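Packing snacks in plain paper bags without crushing or tearing

Posted in Home & Kitchen > Parties and Gifts
Viewed 166 times

Fernanda Henriques
28 Dec 2024

I'm putting together snack bags for my daughter's dance school. They go out after the winter show in February, so I have time, but I want to buy the right stuff once. I need 30 bags. Each one gets a bag of chips or something similar, a small packet of candy, a granola bar and one sweet thing that I haven't picked yet.

I made a few test bags last night with brown paper lunch bags and they didn't turn out well. The chips went in last and stuck out the top, so I couldn't fold the bag over. When I put the chips in first, everything else sat on them and they were mostly crumbs by the time my daughter opened hers. One bag also split down the side seam when I pushed the granola bar in.

Should I get bigger bags, or is there an order that works? I would like to stay with paper. The school asked for no plastic on the outside. Also, some kids can't have peanuts and I need to keep those bags apart somehow.

Nuno Seixas

Get bigger bags. Lunch size is too small for a chip bag plus anything else. Mine come from Riedl and have a flat bottom, which helps.

2 people found this useful

Afaf Obeidat

I do these every year for a reading club, so here is what I would change.

Bag size first. Take your largest item, which will be the chips, and lay it flat on top of the empty paper bag. You want a couple of inches of paper showing above it and a little on each side. If the chip bag is as wide as the paper bag, go up a size. The split seam you had is almost always from pushing something stiff into a bag that is already full.

Open all the way before you fill. Put your hand inside and press the bottom corners out so it stands up by itself. If you skip this, things catch on the fold halfway down and you end up pushing.

Order: the candy packet and the granola bar go on the bottom, lying flat. The chips go in standing up, on top of those. Whatever your fourth thing is, slide it down beside the chips, or leave it out if it's heavy. Fold the top over twice and close it with a sticker. Staples work but small kids pull at them and rip the bag.

For the packing itself, set one bag's worth of snacks out on the table next to the open bag and fill it from there. I used to work straight out of the boxes and I always had a few bags at the end with two candies and no bar. It's slower to lay things out but you don't have to reopen anything.

I also keep a small whiteboard standing on the table while I pack.
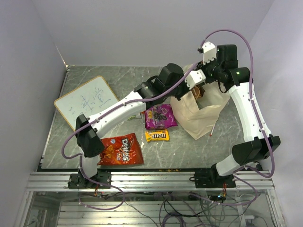 Write down what goes in each kind of bag, and wipe it when you change over to the next kind. A phone works too, but mine goes dark every time my hands are full.

On peanuts - do those bags first, on a clean table, before you open anything else. Read the back of every packet, including the plain chocolate candy, because a lot of it carries a peanut warning even when there are no nuts in it. Close those bags, put a different color sticker on them and move them to another room. If you aren't sure about an item, ask the parent or swap it for something they have already said is okay.

Carolina Louro

Agree with Afaf about the stickers. I would add the child's name in marker before the bag is filled. Writing on a full one is how I crushed the chips last time.

Don't pack more than a day or two ahead if there is anything with a soft filling. Sealed chips and candy are fine for longer.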